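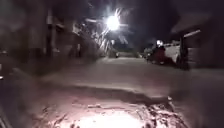 Night lane, broken pavement up close, street light high above the lane

troltance_vic wrote:
So we're up to 2543 clips for the night set and I keep going back and forth on ones like this. The walker needs to learn where to put its feet on bad ground, and the cracks and loose bits near the bottom are just what I want. But then you've got that street light throwing rays all over the top. Keep or toss? I've got 565 of them still waiting for labels and I'd love to settle on a rule before I start (my weekend is already gone, let's be real).

plustell_fan wrote:
Toss it. The middle of the lane is mush and the wall on the left is so blurry I couldn't trace it if you paid me. You'll get two labelers drawing two different edges and the model learns neither.

nestgirl88 wrote:
Keep!! I did the Nestthorpe set back in August and we threw out everything with glare. Guess what our model did the first time it met a street light - it stopped dead and wouldn't budge. Glare is part of night, you have to show it some.

plustell_fan wrote:
Fine, but some isn't all. And what do you call the red thing on the right? Motorbike? Scooter? I zoomed way in and I still can't say.

troltance_vic wrote:
I've been using "parked, unsure" for stuff like that. Same tag as anything I can't name, it's an obstacle either way. The white vehicle next to it I'd just call vehicle.

nestgirl88 wrote:
Works for me. The one I'd be careful with is that raised edge going across, where the smooth part ends. Could be a step, could be a lip in the paving. Label it as a height change and leave it at that. Also look at the shadows off the rubble on the right, they're super sharp. Ours kept marking shadows as holes until we gave them their own class.

plustell_fan wrote:
OK the shadow class I agree with. Still think anything past the lit patch should be masked out.

troltance_vic wrote:
Masking the left wall, sure. Not the lane though, I want it guessing at the far part. I'll run the 565 both ways and post the numbers in the Sepúlveda thread.

- Victor Mbwambo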